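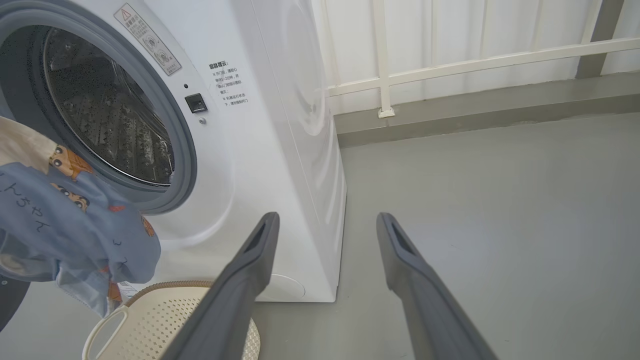
The clothing label Henby and the shoe maker Primudis will release a sneaker together in May. We met the designer of Henby in the Wuvivitz showroom, where the first sample was lying on the table.

"I wanted a canvas shoe which becomes nicer with age," the designer told us. The upper is in pale olive, with a suede heel and 2 sets of laces. Primudis asked for a thicker sole, and this discussion took long. "We made three versions. I lost," the designer said and laughed.

Only 600 pairs will be made. The price is 96 euros, and Wuvivitz will have them first.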